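This website uses cookies to improve your browsing experience. By continuing to use this site you accept our cookie policy. Accept | Manage preferences

Open house at Murmont: an afternoon with the bag bench

The Murmont Centre for Applied Handling opened its laboratories to the public on 5/25/23, the first such occasion since the Centre moved into the former textile college on Durno Street. Registration had closed at 200 visitors a fortnight earlier. Those who attended included secondary school classes, members of the Cakbridge manufacturing council, and a good many residents of the neighbourhood who had walked past the building during its renovation and wished to see what had been done with it.

The program was arranged across both floors. Upstairs, the metrology group presented its work on surface inspection, and the library displayed pattern books recovered from the textile college's basement. The ground floor was given over to manipulation research, and it was here, at a bench beside the old dye room, that the longest line formed.

The bench is the responsibility of Jade Bellamy, who leads the Centre's soft goods project. Her subject is the handling of ordinary articles that bend, sag and fold: garments, pouches, satchels, bed linen. Industrial robots have moved rigid parts for decades. A bag is a different matter. Its outline changes when it is touched, and the part of it that a machine has been told to hold may have slipped behind another part by the time the machine arrives.

"A carton has six faces and keeps them," Bellamy told the first group of the afternoon. "A bag has whatever faces it feels like having that minute, and our controllers have to make a decision regardless."

The demonstration was conducted in two parts. In the first, an operator guided the arms by hand through a pair of leader controls, so that visitors could observe how a person approaches the task when deprived of the sense of touch. In the second, the arms moved under the control of a policy trained on recordings of earlier sessions. The project holds 1,316 such recordings to date, gathered over the winter months from January onward. Every recording combines the joint positions of the arms with the views from the cameras, and a large share of Bellamy's working week is devoted to reviewing them.

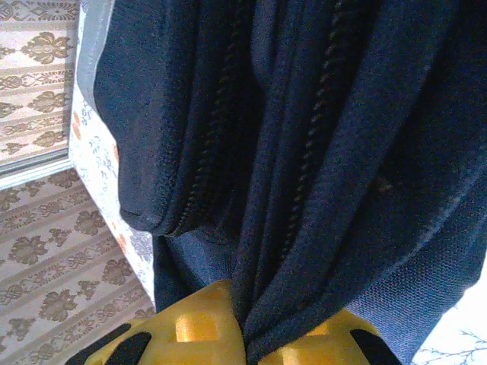
The choice of where to take hold of a bag has occupied the project for the better part of a year. Early trials favoured the strap, which is easy to find and strong enough to bear the load, but which allows the body of the bag to swing. Later trials turned to the cloth itself. A fold of navy fabric squeezed between two yellow fingers offers the controller a different set of problems: the zippers run down through the folds side by side, the creases are nearly black, and the view from the wrist is occupied almost entirely by the material being held. Bellamy regards this as the most instructive position in the whole exercise. An operator in the same situation tends to stop and think, and the recordings show the pause clearly. The trained policy has learned to pause as well, although the team has not yet established whether the hesitation serves any purpose or has merely been copied along with the rest.

Visitors put a number of questions on this point. A teacher from Cakbridge asked whether a stronger grip would settle the matter. Bellamy explained that the project had tested firmer settings in the autumn and had found that they improved holding at the expense of placement, the cloth being drawn into the fingers and released late. The present fingers are compliant and the holding force is modest. The Centre intends to publish a comparison of finger materials once the measurements have been repeated by a second laboratory.

Considerable interest was also shown in the furnishing of the enclosure. Many laboratories paint their test benches a flat grey or white, which simplifies the work of the vision system. The soft goods project has followed the opposite course. Its enclosures are papered and its tables are dressed with printed cloth, and both are changed on a schedule kept by the project's technician. The reasoning, as presented to visitors, is that a household does not provide a plain background, and that a system trained against one will be poorly prepared for a bedroom, a hallway or a kitchen table.

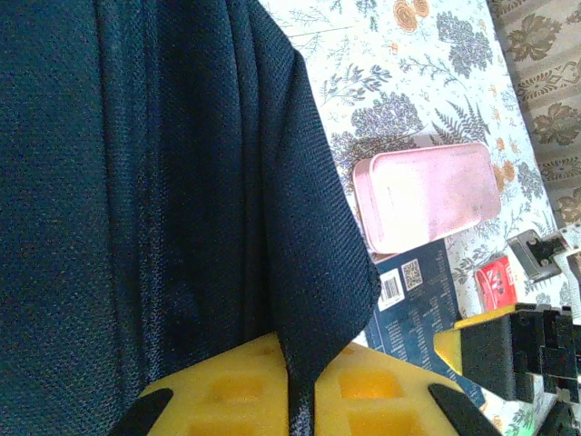

The practice is not without cost. Each change of cloth or paper requires a fresh set of recordings, and operators must be scheduled to produce them. Murmont employs its operators on a part-time basis, chiefly graduate students and former employees of the region's garment trade. Bellamy spoke warmly of the latter. Several had spent their careers at industrial sewing machines, and their handling of cloth through the leader arms was, in her judgement, more economical than that of any engineer on the staff. They reach for an edge without searching for it, and they rarely take hold of the same place twice.

The project's external partner, the Chu Foundation for Independent Living, was represented at the open house by two members of its program office. The Foundation's interest lies in assistance at home for people with limited use of their hands. Preparing a bag for an appointment or a day of classes is among the tasks that its clients most often name when asked where help would be welcome. A survey conducted for the Foundation gathered replies from 88 households, and the packing, opening and closing of bags appeared in the answers far more often than the designers of assistive equipment had anticipated. The agreement with Murmont followed from that result and runs for a further two years.

Foundation staff were careful to moderate expectations. No machine is to be placed in a client's home under the present agreement. The work is directed at establishing which portions of the task can be performed dependably, and at what speed, before any question of a product arises. Visitors who inquired about a purchase price were directed to the Foundation's information table and to its existing catalogue of non-powered aids.
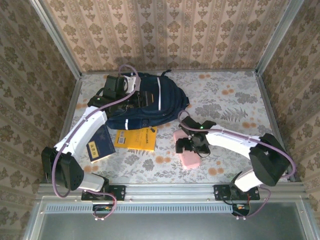 The second part of the demonstration drew the larger crowd, and the staff moved the barrier back to accommodate it. Both arms are carried on a single aluminum rail at the near edge of the table, an arrangement that leaves the area behind them clear for the articles being handled. The purple cable looped along each arm attracted comment from the younger visitors, as did the green light on each gripper. With the dark backpack lying on its side toward the back of the table and the books in front of it, the left arm attends to the bag while the right is free to work over the smaller pink article. Division of labour between two arms is a research question in its own right. The project assigns no fixed role to either side, and the recordings include sessions in which the arrangement was reversed.

The results on the day were mixed, and the staff made no attempt to present them otherwise. Some runs proceeded to completion. Others were halted by the operator when an arm approached the limit of its travel, and on one occasion the group was asked to wait while a motor was permitted to cool. Bellamy used the interval to describe the project's scoring method, under which a run is marked at each stage of the task. A run that secures the bag and then fails to place a book inside it is therefore still of value, and is kept.

A group from Durno Street Secondary remained at the bench until the close of the session and was invited to try the leader controls. The students were asked to lift one side of a bag and set it down again in the same position. The exercise proved demanding. One student remarked that it was like getting dressed in ski gloves, and Bellamy asked permission to use the comparison in her next report.

The soft goods project will continue at the ground-floor bench through the coming year. Work on fastenings is to begin once the current series of recordings has been reviewed, starting with large zippers and proceeding to buckles. The Centre is also preparing a second enclosure, somewhat deeper than the first, in which the table may be raised or lowered to suit articles of different sizes. Schools wishing to arrange a visit outside the annual open house may apply in writing to the Centre's outreach office, which accepts groups on weekday mornings during term.

Subscribe to our newsletter for features and event notices delivered to your inbox. Enter your email address. You may unsubscribe at any time.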